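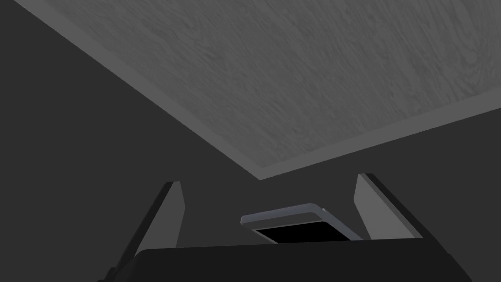 글 할리마 이야무(Halima Iyamu) | 장비·소프트웨어 검토 담당 | 3월호

롬니스(Romness)가 이셀(Isell) 교육동에서 개최한 실내 조작 시뮬레이터 '프릴로붐(Prilovum)' 공개 시연에 본 부서 검토 인원 두 명이 참석하였다. 시연은 수요일 오후 2시에 시작되었으며, 발표는 롬니스의 은남디 오옐라란(Nnamdi Oyelaran) 책임이 맡았다. 본 검토는 시연장에서 확인한 내용과 이후 제공받은 평가용 사본의 사용 결과를 바탕으로 작성하였다.

프릴로붐은 가상 주거 공간에서 양팔 로봇의 작업을 원격으로 수행하고 그 기록을 저장하는 소프트웨어이다. 기본 패키지에는 실내 공간 21종이 포함되며, 로봇의 머리 시점과 양쪽 손목 시점을 동시에 기록할 수 있다. 참석자에게는 1인당 31분의 조작 시간이 배정되었다. 대기 순서는 접수 시 배부한 번호표에 따랐고, 조작석은 두 곳이 운영되었다.

설치 과정은 무난하였다. 평가용 사본은 본 부서의 기존 워크스테이션에서 별도의 설정 변경 없이 구동되었으며, 한국어 메뉴도 대부분 번역되어 있었다. 다만 오류 안내문은 영문으로만 출력되고, 일부 항목은 설명서의 명칭과 메뉴의 명칭이 일치하지 않는다. 신규 사용자 교육을 계획하는 기관은 자체 용어표를 준비하는 편이 좋다.
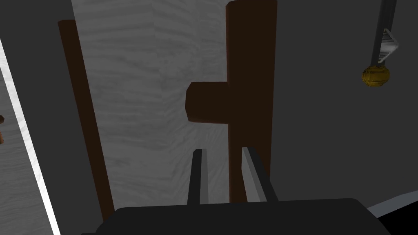 조작 장치의 응답은 안정적이었다. 손가락의 개폐는 페달로, 손목의 회전은 손잡이로 제어하는데, 두 동작을 함께 수행할 때에도 체감되는 지연은 없었다. 동석한 다니시 마르와트(Danish Marwat) 연구원은 좁은 공간에서 손목 방향을 바꾸는 작업이 종전 판보다 수월해졌다고 평가하였다. 반면 페달의 복원력이 강하여 장시간 사용 시 발목에 부담이 있다. 높이 조절이 가능한 발판을 함께 구비할 것을 권한다.

손목 시점은 기대에 미치지 못한 부분이 있다. 그리퍼가 가구에 가까워지면 나뭇결 무늬의 판재가 시야의 상당 부분을 차지하여, 조작자가 현재 방향을 가늠하기 어렵다. 손목 시점만으로 작업을 이어 가기보다 머리 시점 화면을 나란히 배치하는 구성이 적절하다. 화면 배치는 사용자별로 저장되나, 로그아웃 후 간혹 초기값으로 돌아가는 현상이 있었다.
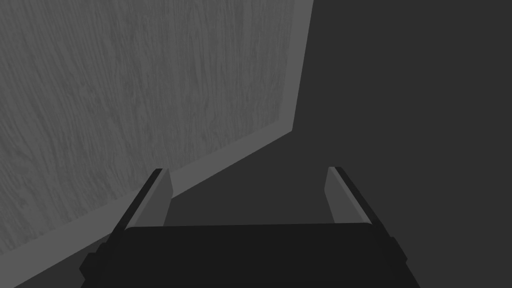

분류: 시연 참관 / 기록 품질

롬니스 측은 이번 시연에 앞서 작업 기록 736건을 사전 제작하여 열람용으로 공개하였다. 기록은 작업명과 공간별로 정리되어 있고, 세 시점의 시간축이 맞추어져 있어 검색과 재생이 편리하다. 재생 중 특정 구간을 표시하고 의견을 남기는 기능은 조작 교육에 바로 활용할 수 있다. 내보내기 기능은 한 번에 1,600건이 넘는 묶음을 처리하지 못하므로, 대량 자료를 다루는 부서는 분할 저장이 필요하다.

질의 시간에는 이케다 마유(Mayu Ikeda) 선임이 문과 손잡이를 다루는 작업의 물리 설정에 관하여 질문하였다. 오옐라란 책임은 경첩의 마찰값을 공간별로 조정할 수 있으며, 해당 항목은 관리자 권한으로만 변경된다고 답변하였다. 로봇의 두 팔을 함께 뻗은 자세에서는 머리 시점이 크게 기울어지는 경우가 있어, 수평 보정 기능의 추가 여부도 논의되었다. 제공 시기는 정해지지 않았다. 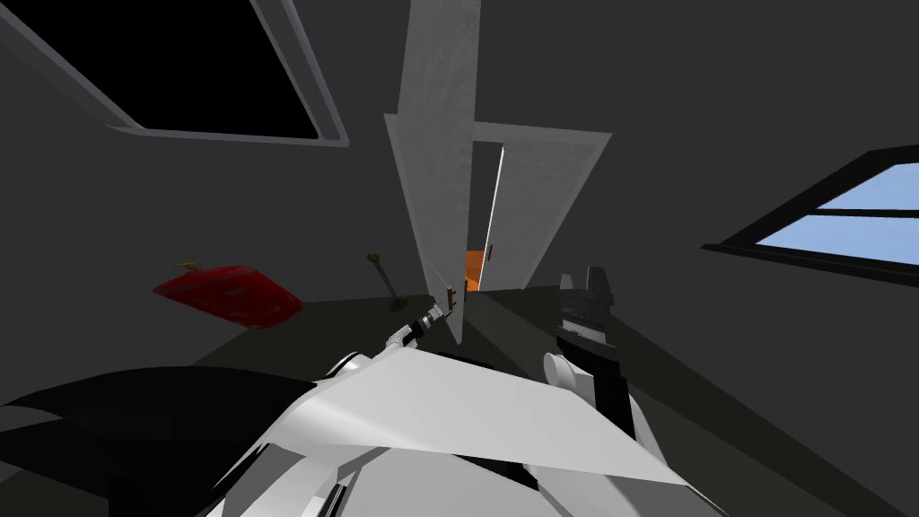 이셀 교육동 로봇응용평가부

종합 평가는 '조건부 권장'이다. 원격 조작 입문 교육과 소규모 기록 제작에는 충분한 성능을 갖추었으나, 설명서와 메뉴의 용어 불일치 및 화면 배치 초기화 현상은 도입 전에 해소되어야 한다. 평가용 사본의 열람을 희망하는 부서는 로봇응용평가부 테미토페 에피옹(Temitope Effiong) 담당에게 신청하기 바란다. 조작석 이용은 평일 오전에 한하며, 페달 사용 시에는 굽이 낮은 신발을 착용하여야 한다.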